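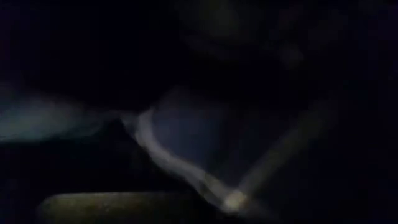 Hicham Ouali would have you check the cable before you touch a single setting, and he has asked that this go at the top of the handout every year until people start doing it. Consider it done. The cable runs from the wrist, through the clip at the elbow, down to the Savent box under the bench. Push both ends home. Then carry on.

Session 4: Looking after the wrist camera on the Skala cell

By now you have all met the Skala. It has one arm, one gripper and a small camera at the wrist, and it has opinions about all three. Today covers the camera, as most of the fault slips in the folder blame it for something.

Dark pictures

A picture that is nearly all black, with a few pale smears and one bright spot, still tells you something. Light is reaching the sensor, so put the lens cap theory away. Smears mean that something moved during the exposure, either the arm or whatever was in front of it, and a single picture won't say which. Stop the arm, wait for it to settle and take another. If the second one is sharp but dark, your problem is light. If it is soft as well, look at the lens.

Cleaning

Arm parked, drives off, key in your pocket. The key in the door does not count, however closely you intend to watch it. Use the dry cloth from the drawer and wipe from the middle outwards. No breath, no sleeves, no glass spray. A replacement window comes from Vorance and they are in no hurry.

Exposure and speed

Exposure lives on the second page of the Shawky panel, under a heading that has been translated at least twice. Our starting value is 600. Going up to 2000 brightens everything and turns any movement into soup, so only use it with the arm at rest. For moving shots, leave exposure alone, bring the arm speed down to 88 and add light at the bench. Change one thing at a time – write the old value on the slip first, in pen.

Brackets

The camera is held by 2 screws. Finger tight, then a quarter turn with the short key. Anas Soliman keeps the long key locked away, and the stripped threads on the old bracket are worth a look if you want to know why. After any work on the bracket, run the alignment routine from the start. It takes about a coffee.

For next time

Bring one completed fault slip per pair. "Camera broken" will be handed back. Read the section on gripper pads, and bring a pen that works.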